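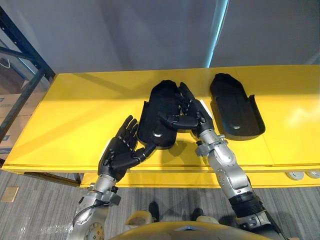
Two black trays, one yellow table.

1/ So Flinwood votes on the council seats in October and we've got 24 names for 11 chairs. I read every flyer. Most say "change." Change what?

2/ Genivaldo Nogueira promises to fix the Darnance bridge. He promised that last time too. I drove over it this morning, and my coffee didn't survive.

3/ Nermina Vidmar at least put a number on paper: 231 streetlights replaced by spring. Paid for how? Page two is a photo of her dog.

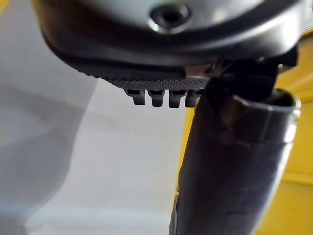
Dark housing, textured pad.

4/ And that "poll" everyone's sharing? 3129 clicks on a web page. I voted twice from my phone to see if it'd let me. It did.

5/ Slavica Papadopoulos is skipping the debate, says she'd rather "listen." OK, but listen to whom, and when do we get to hear you?

6/ If your guy has an actual budget, send me the link. I'll read it. Not holding my breath.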